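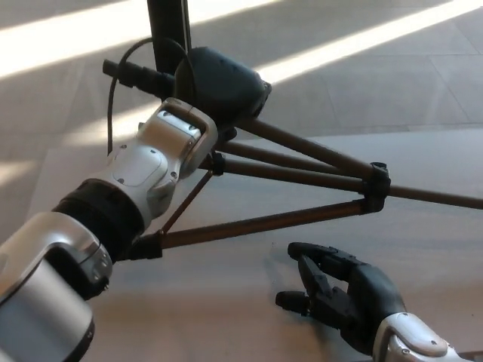
Friday, 25th January

Search this diary Go

Spent most of the day on the tripod. It has brown legs, black clamps and a black handle with ribbed sections, and for months it has lived behind the door where I trip over it. I had it down on the grey tiles to look at the clamps properly, the ones where two tubes meet, as those are where grit gets in.

Wiped the legs with a damp cloth, then a dry one. Did the handle with an old toothbrush. One clamp was stiff and I left it alone, as I have broken one before by forcing it.

Looked up a spare at Pawlak. They want you to order 2 at a time and delivery is extra. Dridimport had nothing that would fit. Will try again next week.

Had soup at one. Rain until after three.

In the afternoon I swept the floor and mopped it from the window end. The tiles are pale and show every mark. I used the last of the Clilura, so that goes on the shopping list with bin bags and a new mop head.

The cable still needs a tie of some sort. I want the tripod to go in the tall cupboard, but the ironing board has to come out first and I have not decided where that goes.

Bed at half ten.

3 comments
2,515 views
Share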